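Frame shop in Stundwood swaps gold for plain wood

The framing counter on Fledow Street has given up on gilt. After years of scrollwork and cherubs, the shop is selling plain pale wood with a rounded edge and a pane of glass, and customers are said to be coping.
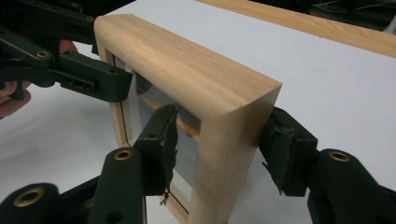 STUNDWOOD, Mon 3 October — The new line is called Yen and went on sale this morning. The blond wood shows its grain along every side, and the shop has left it alone: no stain, no gold leaf, no fruit.

The first batch runs to 371 frames, made at a workshop in Prusela that used to turn out stair rails and clearly still likes a rounded edge. Each one is stood up on a white table for a last look at the corners before it goes in a box.

The old gilt stock, all 200 pieces of it, is half price until it's gone. That includes the big one with the grapes, which has hung over the register since the shop opened and has been marked down before — twice, with no takers.

Framing orders are taken at the counter until 5 p.m.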